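Trestovwood Two-Arm Table Station – Set-up Guide
Home | Guides | Set-up | Chores | Service

Section 6. Tray Packing Chore

6.1 Scope

This section covers the set-up and first run of the tray packing chore, in which the two arms move small lidded containers between the tabletop and a plastic tray. The same chore stands in for several ordinary jobs: putting away jars, loading a shallow bin, filling a parts tray at a bench.

The station is not a replacement for a person at any of these jobs. At software release 21 it handles rigid, upright containers of one shape. It does not handle glass, open liquids, soft pouches or mixed sizes. Operators who need those should continue to pack by hand. Refer to the notes by T. Figueroa in Appendix C for the chores tested so far and the results for each.

6.2 Before You Start

1. Clear the tabletop of tools and packaging.

2. Check that all cables are clear of the travel of both arms. Move each arm by hand through its full reach with motor power off.

3. Place the tray near the center of the table, long side facing the operator.

4. Stand the containers upright in the tray or on the wood, lids closed.
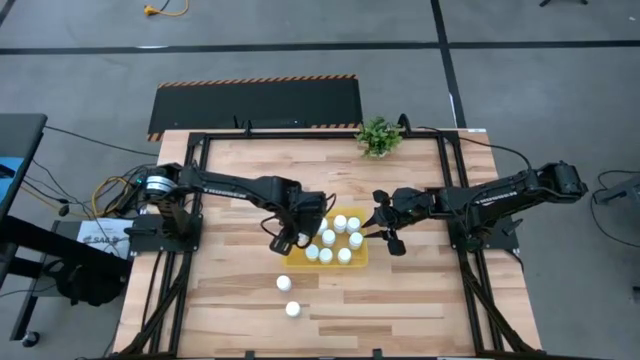 Figure 6-1. Yellow tray with white lidded cups, left gripper lowered around a cup.

NOTE: The containers do not need to be in straight rows. A loose grid is acceptable provided the gripper fingers can pass between neighbors. Where containers touch, the arm may skip them or push the group sideways.

CAUTION: Keep hands out of the space between the arms whenever motor power is on. The arms do not detect a person.

6.3 First Run

1. Turn on motor power and wait for both arms to reach the home position.

2. Select Chores, then Tray Packing, then the container profile. If no profile fits, create one as described in 6.5.

3. Set the speed to Low. Do not raise it until the station has completed 59 transfers without a drop.

4. Press Start. One arm works at a time by default. The two-arm mode is faster but has a higher rate of stalled grips – leave it off for the first run.

5. Watch the height of the container as it crosses the tray rim. The bottom must clear the rim before the arm moves sideways. If it does not, press Pause and increase Lift Height by one step.
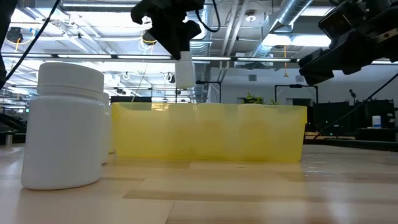 6. When the run ends, compare the count on the screen with the containers in the tray. The station counts grips, and a container that tips over after release is still counted as packed.

6.4 Known Limits

Lids: A wide lid on a narrow body can loosen if gripped at the lid. Set the grip point on the body.

Bins: Clear and tinted bins are harder to locate than solid ones. Bright ceiling lights reflected in a glossy tabletop have a similar effect. Re-run the table calibration after any change in lighting.

Time: An operator can expect to pack the same tray by hand in less time. The station is useful where the chore repeats for long periods and an occasional miss can be corrected later.

Finger pads: Replace after 3000 grips.

6.5 Creating a Container Profile

1. Select Profiles, then New.

2. Enter the height and body diameter, lid included in the height.

3. Run the grip test five times and save.

Print this section | E-mail this section
Trestovwood Technical Publications. Contact: E. Tovar, Document Control. © Trestovwood. Back to top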